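5 de fevereiro

cheguei a casa às tantas, escrevo já senão amanhã esqueço-me de metade.
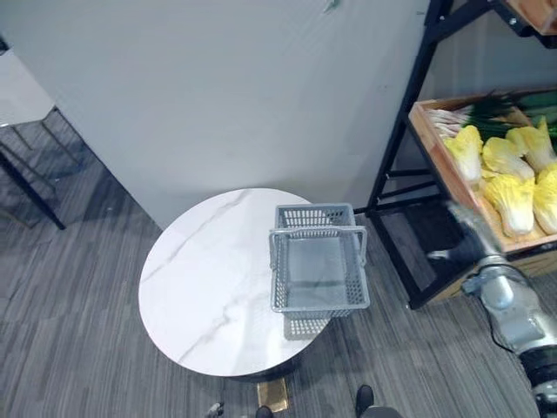
*a mesinha redonda e o cesto cinzento*

Primeiro dia da unidade de gravura com o 8.º. Linóleo. Eu que jurei em agosto que não voltava a pôr goivas na mão de gente de treze anos, e cá estou. Mas a versão em batata do ano passado foi uma tristeza, carimbos todos iguais, corações e mais corações, e o cheiro ao terceiro dia. Portanto linóleo.

Plano era: dez minutos de conversa, desenho invertido, passar a químico, começar a cortar. Ficámos no desenho invertido. Meia aula a explicar que as letras saem ao contrário. Expliquei com o espelho, com papel vegetal contra a janela, com a minha própria mão. A Leonor percebeu à primeira e foi explicar aos da mesa dela, melhor do que eu. O Duarte escreveu o nome direitinho na placa e cortou logo, sem esperar, claro. ODAUD... não, isto nem está bem, ETRAUD. Riu-se tanto quando imprimiu a prova que o deixei ficar com ela. Quer fazer a série toda assim. Pois que faça.

Tema: um lugar que não existe. Dei-lhes a lista de nomes que inventámos na aula passada para servir de arranque, e os mais pedidos foram Privilska e Adudia. Privilska já tem fronteiras, pelos vistos. É fria, tem um porto e uma greve. A greve foi ideia da Inês, o pai anda nisso. Adudia é mais confusa, três alunos com três versões diferentes e nenhum cede. Disse-lhes que fizessem mapas e depois logo se via. Ultham ficou só com o Tomás, que desenhou uma torre e mais nada, uma torre enorme no meio da placa, e depois perguntou se podia ir beber água. A torre está óptima. Disse-lhe. Encolheu os ombros.

Dinheiro. Fui à papelaria na hora de almoço, nem comi. As placas de linóleo, a tinta à base de água, 2 rolos novos porque os antigos estão com a borracha toda comida. 57 euros. Guardei o talão no bolso do casaco, passar para a pasta AMANHÃ, que da outra vez ficou lá até à lavandaria e paguei eu. Faltou o papel de arroz, só tinham em folha grande e caríssimo. Vamos de papel de esquisso e pronto, absorve pior mas para provas serve.

Lembrar:
- pensos rápidos (acabaram)
- base anti-derrapante, pedir mais, as que há não chegam
- mão de trás SEMPRE atrás da goiva, repetir no início de cada aula, até enjoar
- aquecer as placas antes. No radiador, um bocadinho. Hoje estavam duras como pedra e os miúdos a fazer força a mais

Um corte só, pequenino, no polegar da Matilde. Lavou, pôs o último penso, voltou a sentar-se. Mandei recado à mãe na mesma.

Depois a reunião da exposição. Uma hora e vinte. O Régis Lecomte apareceu com uma proposta nova outra vez, que em vez de pormos os trabalhos por turma púnhamos por cor. Por cor! Gosto muito do Régis, trabalha imenso e os do 9.º adoram-no, mas na gravura é quase tudo preto, ia ficar a minha malta toda enfiada no mesmo canto ao pé dos extintores. Disse isto, acho que um bocado torto. Ele ficou calado e depois disse que então era por tamanho. Não ficou nada decidido. Contas feitas são 271 trabalhos entre as turmas todas e o corredor não estica. Propus que cada aluno escolhesse um. Silêncio geral. Alguém disse que os pais iam reclamar. Vão reclamar de qualquer maneira, os pais.

E as molduras. Não há molduras. Há uma promessa de molduras. O Régis diz que arranja cartão passe-partout com um amigo da gráfica Mulder, sobras de corte, 900 folhas que iam para o lixo, tamanhos variados. Se for verdade resolve-nos o ano. Pedi-lhe que confirmasse por escrito antes de eu dizer aos miúdos, que já prometi fornos e nunca houve forno.

(O forno. Nem vou falar do forno.)

Na última hora os pequenos do 5.º, colagem. Estavam impossíveis, vento lá fora, é sempre com o vento. Desisti da ficha e pus toda a gente a rasgar revistas, sem tesoura, só rasgar. Regra única, não podia ter cara nenhuma inteira. Ficaram caladíssimos de repente. A Benedita fez um cavalo com bocados de relógios e anúncios de iogurte, um cavalo mesmo, com peso nas patas. Perguntou se estava bem. Perguntei-lhe o que é que ela achava e ela disse que o rabo estava mal. E estava! Arrancou e fez outro. Fiquei contente com isto o caminho todo para casa.

Fiquei também a pensar na avaliação. A grelha pede "domínio técnico" e "criatividade" em colunas separadas e eu nunca sei o que fazer ao ETRAUD. Técnica: cortou fundo, limpo, margens boas. Criatividade: um engano que ele agarrou e transformou em sistema. Vale quanto, isso? Pus um ponto de interrogação a lápis e avancei. Tenho até ao fim do período. A Inês também ainda não cortou nada mas tem quatro páginas de caderno sobre o porto, horários dos barcos e tudo. Não há coluna para horários de barcos.

Ideia que me veio no autocarro, apontar antes que fuja: juntar as placas todas no fim e imprimir um mapa só. Privilska em cima, Adudia ao meio com as três versões encostadas umas às outras, a torre do Tomás sozinha num canto. Teria de ser em papel de cenário, no chão, e imprimir com os pés (descalços? de meias?). Já vi fazer, resulta, mas preciso da sala grande e de um bloco de duas horas e da boa vontade da colega de Música, a quem ainda devo o favor do Natal. As placas teem de ter todas a mesma altura. Verificar isso, comprei de duas marcas.

Se ficar grande o suficiente, ocupa a parede do fundo do corredor e acaba a conversa da cor e do tamanho. Não dizer isto ao Régis já. Ou dizer, se calhar ele até gosta. Ligo-lhe.

Meu trabalho: zero. O caderno dos aguarelados está fechado há semanas. Tinha dito a mim própria meia hora por dia, nem que fosse só lavar cor no papel. Hoje abri, molhei o pincel, tocou o telefone, era a minha irmã. Falámos da mãe, do joelho da mãe, da consulta do joelho da mãe. Quando desliguei a água já estava com pó por cima. Fiz na mesma uma mancha de azul com um resto de terra queimada que estava na paleta, secou com uma auréola bonita no lado esquerdo. Não é nada. Mas fica, datei-a e tudo.

Tenho tinta preta no cotovelo, não faço ideia como. E na manga da camisola verde, que era boa. Pôr de molho com sabão azul.

Jantei torradas. Há sopa no frigorífico para amanha, tirar a caixa de cima de manhã, a outra é de quinze dias, deitar fora.

Para a próxima aula do 8.º: começar logo a cortar, sem conversa. Levar o espelho à mesma. Perguntar ao Tomás se há alguém dentro da torre.

Vou dormir, a luz da cozinha ficou acesa, já lá vou.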